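The jumble sale that swallowed a town

Plandden has one high street, two bus shelters and, for a fortnight each spring, more second-hand clothes than it knows what to do with. People drive over from Deltport for it. Some bring vans.
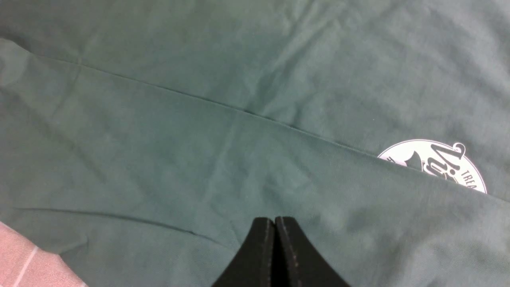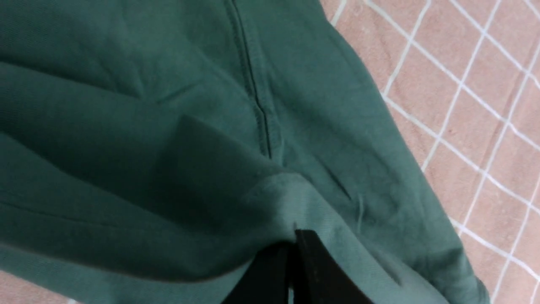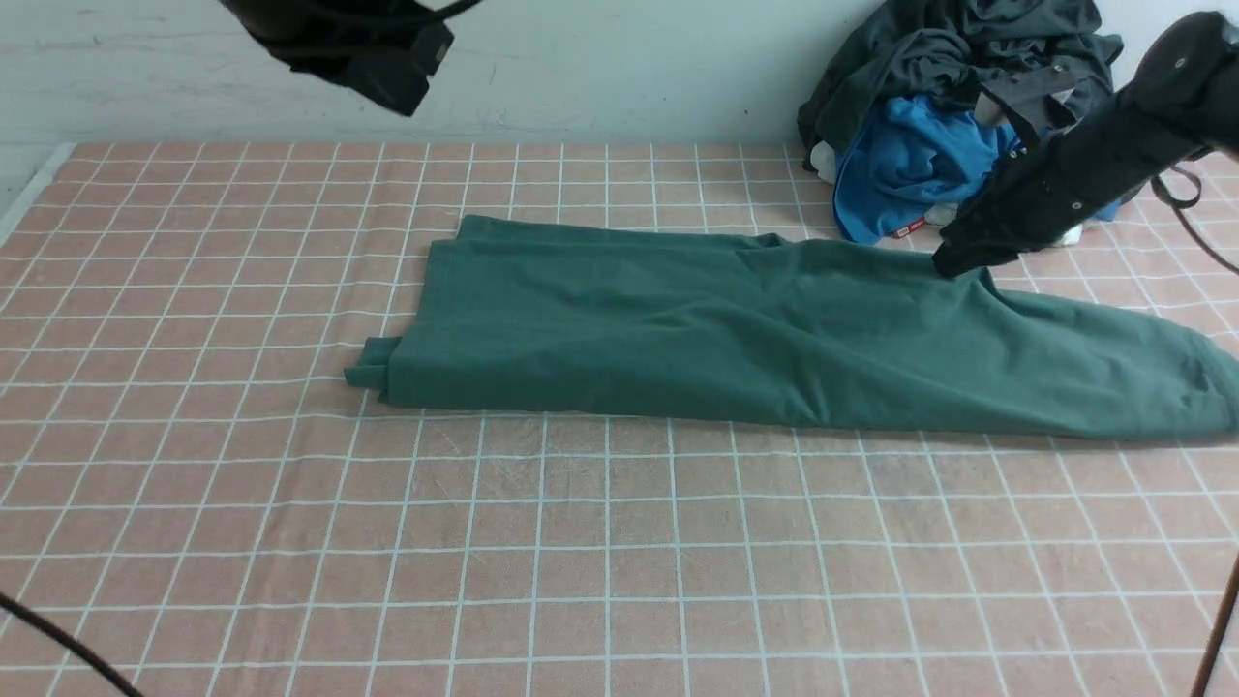
Green cloth, creases and all.

Words: Qusai Kassab
March 8, 2023

Nine in the morning and the queue is already past the chemist. Flasks. Folding stools. One woman has a suitcase, empty, and a list of grandchildren's sizes on the back of an envelope. She will not tell me where she's from in case I print it and they all come.

The swap started in the old Goel shoe factory, long shut, rain coming through in the north corner. You brought a bag, you got a ticket, you took a bag away. That was it. Still is, more or less, except the tickets are now raffle tickets and you can't bring bedding. There was an incident with bedding.

Last year 1,985 bags came through the door. The building holds the lot, just. Coats on the ground floor, knitwear up the stairs, childrens things at the back where the cutting benches used to be. Shoes in pairs if you're lucky.

What do people want? Jumpers, mostly. Anything wool goes by ten. Sweatshirts hang on till lunch, then there's a rush from the sixth form. Suits nobody touches. A white dinner jacket has been coming back every year for 13 years, and somebody always takes it home, and back it comes.

I asked a lad from Nutitz why he bothers with the journey – it's 19 miles and the bus takes the long way. He shrugged. "Shops are rubbish. And it's all the same stuff." He had a waxed coat over his arm with a torn lining and looked very pleased with it.

Mending table is by the stairs. Buttons, hems, zips if the queue is short. They turned away more zips than they fixed while I was there, zips are slow, and a man with a sleeping bag did not take it well. Tea is 50p. The cake had gone.

There is a worry about the roof. The owners want the factory back for flats, have done since December, and the lease runs to the end of summer. The school hall has been offered but it's a third of the size and has to be clear by four for badminton. A field was mentioned. Marquees cost money and the swap has never charged on the door.

By three the rails are thin. Scarves on the floor, one roller skate, a box of ties. Whatever's left is baled up for rags and the lorry comes at teatime. The woman with the suitcase went past me at half two, sitting on it to get the catch to shut. I came away with a cardigan and a lampshade, wich I'm told should not have been there at all.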